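GARKIA COMMUNITY COLLEGE
Occupational Therapy Assistant Program – Play Materials and Workspaces
Handout 4: The Two-Table Room

Read before the December practical. Bring it with you. The printer on the Geddes corridor has been out of toner since before the current intake, so if you arrive without a copy you will be sharing with someone who spills.

1. Where we left off

Last class we got as far as the difference between a work surface and a parking surface and then spent the remaining time arguing about somebody's kitchen. The kitchen was a good example and I would have liked to finish with it, but the short version is this. A work surface is where the hands go. A parking surface is where things wait. Most rooms have one surface trying to be both, and by 11 in the morning it is a parking surface with a small clearing in it.

The easiest fix, and the one you will see in most of the placements at Sullance and Norkwood, is to push a second table against the far side of the first. The near table stays clear. The far table takes the rest, and you reach across for what you want. It costs one table. You would be amazed how hard it is to get one table out of a facilities budget.

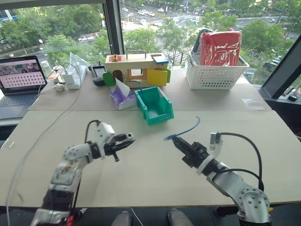
Fig. 4.1 Near table kept clear, one blue cable in play; parked items on the slightly higher table behind.

Notes on the far table

A small step up between the two surfaces does more work than you would expect. A raised edge tells the hand that it has left one zone and entered another, and a rolling crayon gets the same message. If your tables are the same height, a strip of coloured tape will do. Tape is less convincing to crayons.

Now the usual offenders. A power strip will always end up on the table. I have stopped fighting this. Floor outlets are never where the furniture is, and plug adapters stick out just far enough to make the strip too bulky for any clip sold for the purpose. What you can do is decide which end of the table it lives at and keep the cords at that end too. A tangle in one corner is a nuisance. A tangle across the middle is a catching hazard, and in a session with a four-year-old it is also the most interesting toy in the room.

Cups. A small cup next to a laptop is how Garkia lost a laptop. I will say no more, as I am told the matter is closed. Put the cup at the opposite end.

Small cases, lids and caps: these need a dish. Any dish.

2. The busy-board house

This is the toy you will handle most in the practical, so spend some time with one beforehand. There are two in the loan cupboard and 30 of you, so spend it early.

A busy-board house is a wooden box with things to open on the outside. Doors on hinges, panels, knobs, the occasional latch that was obviously chosen by someone with very small fingers. Each fastening asks for a slightly different movement, and the colours are there partly to cheer the place up and partly so that you can give a one-step instruction ("open the green door") without pointing.

Practical matters:

Open and close every door yourself before the session. Hinges loosen. A door that hangs open on its own is no use for assessing whether a child can open it.

Look at the handle. A metal carrying handle on the roof is handy for you and irresistible to everyone else. Some children will ignore every door and simply try to leave with the house. Write this down as well. A purposeful grasp is a purposeful grasp.

Present one face at a time. If you can see doors on two sides from where the child sits, turn it.
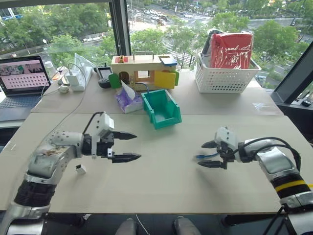
Fig. 4.2 Busy-board house parked centrally, green door standing open. Only a white cube and a short blue item are forward.

Centre placement is a choice, and there are two schools on it. Norkwood puts the toy in the middle of the far table, on the grounds that it is the thing everybody came for and may as well be in plain sight. Sullance keeps it off to one side under a cloth, which builds suspense but also produces a certain amount of lunging. For the practical we follow Norkwood. If you are placed at Sullance you will be given a cloth.

The question of how many items to bring forward comes up every year. My answer is one, plus something plain to warm up on. A cube is ideal. Nobody has strong feelings about a cube, so you get an honest look at reach and release before the exciting thing arrives. Cord or cable also makes a decent warm-up for pinch, provided it is short, unplugged and not attached to anything you value.

If you bring forward three items you are no longer running a session, you are running a market stall.

3. Containers

By mid-afternoon the far table will have filled up, whatever you did in the morning. The college inventory lists 4,000 items under "play, small", most of which I have stepped on. Containers are how we cope. 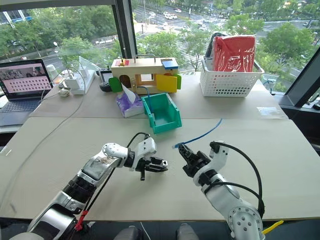
An open-fronted bin is the better choice for anything long and floppy, and a sloped lip lets you see what is inside without tipping it out. The drawback is that cable does not stay put. It drapes over the back, out the front and off across the table, and then somebody sets a box down on it. Coil it first and use a twist tie.

Perforated baskets suit soft things such as fabric bags. They breathe, they rinse clean, and you can tell at a glance when one has been overfilled, as the contents stand up over the rim and look at you. Do not keep beads in them. We tried it.

Clear bags are for parts that belong together and should go inside a container, or they migrate to the edge of the table and from there to the floor and from there to the vacuum. Tissues stay out at all times, within your reach and preferably not in front of the toy. A patterned box is fine. I have had one student mark a floral tissue box on her plan as a "competing visual stimulus", and while she was not wrong, she was a little keen.

4. For the practical

Draw your own two-table layout on a single sheet. Pencil is fine. Mark the clear zone, the seat, the power strip, and where the busy-board house waits.

Set the room up from your drawing. You have 11 minutes, including finding the tape.

Swap sheets with a partner and set up theirs. If they end up with the cups beside the laptop, fix the drawing first and the cups second. Actually no, cups first.

Pack down. Doors shut, cords coiled, lids on whatever has a lid. The evening pottery group has the room from 6 and their feelings about us are well documented.

Reading for next time: the chapter on seating heights, and the two pages on table edges that everyone skipped.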